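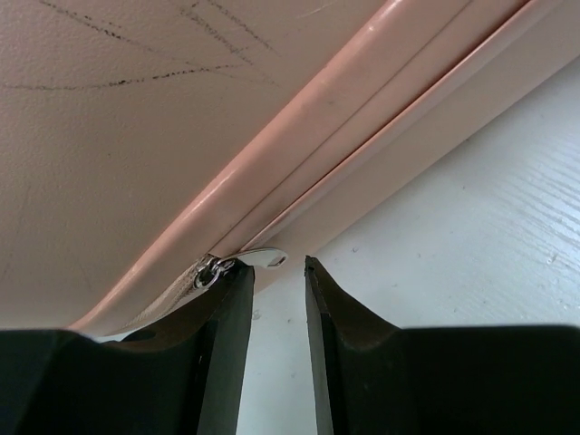
How to test whether a machine can open and close a zip

This page sets out the procedure used by the Monia household tasks programme at Proltetitz for trials with small zipped cases, such as pencil cases, wash bags and purses. It is intended for schools, repair workshops and care services that have access to a robot arm and wish to find out which chores it can be trusted with. No programming is covered. The procedure assumes that the arm can already be moved under remote control or can repeat a stored movement.

Why zips are a useful test

Most published lists of household chores begin with floors, dishes and laundry. Zips seldom appear in them, although they are found on coats, cushions, bedding, luggage and medicine bags. A machine that is expected to help a person get ready in the morning will meet several before breakfast.

A zip asks for two things at once. The pull tab must be held firmly, and the case must be kept from moving with it. People use both hands for this without thinking. A single arm with two fingers has to find another way, and much of the procedure below deals with that difficulty.

What you will need

A robot arm with a two-finger gripper and a camera near the wrist.
A table with a smooth, pale top.
Three zipped cases: one stiff, one soft and one that has seen regular use.
A non-slip mat and two small clamps.
A stopwatch and a printed record sheet.
A second person, who keeps a hand on the stop button throughout.

Used cases should be included in every set. Scuffs, pen marks and worn edges are normal in a household, and results from new goods alone will give too favourable a picture. A case should not be cleaned or repaired between attempts.

Step 1. Prepare the case

Empty the case and check the zip by hand. It should run freely from one end to the other. If it sticks for a person, set the case aside for a later trial and note the fault on the sheet.

Place the case on the table with the closed part of the zip visible. The pull tab should hang or lie where it falls. Do not turn it towards the gripper. In an ordinary home the tab will be in whatever position the last person left it, and a trial in which it has been arranged in advance measures only half of the task.

Step 2. Set the lighting

Use the ordinary room lighting first. Metal sliders reflect lamps strongly, and a bright spot on the metal can hide the outline of the tab from the camera. If the tab cannot be made out on the screen, move the lamp before moving the arm. Record any change made to the lighting, as a second operator will need to repeat it.

A tab that lies over the case may be harder to pick out than one that lies over the table. Carry out attempts with both.

Step 3. Bring the gripper to the tab

Open the fingers wider than the tab. Lower the arm until the tips are level with the metal, then stop. At this point the operator should confirm from the wrist camera that one finger is on each side of the tab. If both tips are on the same side, withdraw fully and begin again. Small sideways corrections close to the surface tend to push the case along the table.

One finger may touch the slider before the other reaches the tab. Light contact is acceptable. If the case begins to turn, the contact is too heavy and the attempt should be recorded as a failed approach.

Step 4. Close on the tab

Close the fingers slowly. A thin metal tab lying flat offers very little to hold, and the tips may pass over it. Where this occurs, two methods are permitted:

Sliding one fingertip under the rounded end of the tab and closing the other finger on top.
Pressing lightly on the slider end so that the free end lifts, and then closing.

The second method depends on the shape of the slider and will not work with every case. Whichever is used should be written on the sheet, together with the number of tries taken.

Step 5. Pull

Move the arm along the line of the zip. On a straight zip this is a single movement. On a case with rounded corners, the direction must change as the slider follows the bend, and this is the stage at which our own attempts most often ended. The tab twists between the fingers, the slider tilts, and the teeth grip the tape.

Carry out the first set of attempts with the case clamped. Then repeat with the mat alone, and finally with the case resting on the bare table. The three results should be kept separate. A success with clamps shows that the gripper can manage the zip. It does not show that the machine could do so on a kitchen worktop.

Step 6. Close the zip again

Opening and closing must be scored as two tasks. Closing requires the two edges to be brought together ahead of the slider, and a soft case will sag apart. The second person must not assist by pinching the edges. If help is given, mark the attempt as assisted.

Step 7. Record the result

For each attempt, write down the case used, how it was held, the position of the tab, the time taken and the point at which the attempt ended. Use one of the following results:

Complete: the slider travelled the full length.
Partial: the slider moved but did not reach the end.
No grip: the tab was not held.
Stopped: the operator or second person ended the attempt.

Allow no more than 4 minutes for each attempt. A longer limit makes the totals look better and is of little use to a person waiting for a coat to be fastened.

Results from the Prudside workshop

The procedure was last run in full at our Prudside workshop in September. The arm made 60 attempts under remote control by trained operators. Of these, 41 were complete with the case clamped or on the mat. On the bare table, only 6 were complete, and all of those were openings along a straight length of zip. The remaining attempts ended without a full opening or closing.

These results were obtained with a person guiding the arm. They should not be read as evidence of what the same arm would do unattended. Trials using stored movements are being prepared with the Panganiban training centre and will be reported separately.

What the results mean for services

On present evidence, a single arm with two fingers should not be relied upon to open bags or fasten clothing for a person who cannot do so unaided. It may be of some use at a workbench, where goods can be clamped and every item is of the same pattern. Checking zips before cushion covers are packed is one such job.

Services that are considering a purchase are advised to run Steps 1 to 7 with their own cases and on their own tables before any agreement is signed. A supplier's demonstration should be asked to meet the same conditions, including the bare table and the tab left where it falls.

Safety notes

Keep fingers clear of the gripper while the arm is powered.
Do not carry out these trials on clothing that is being worn.
Remove any case with a broken tab or sharp metal edge.
Switch off the arm before changing the clamps.

Record sheets may be copied freely. Completed sheets can be sent to the Monia programme office at Proltetitz, where they will be added to the shared results.

Page last reviewed: Oct 2, 2024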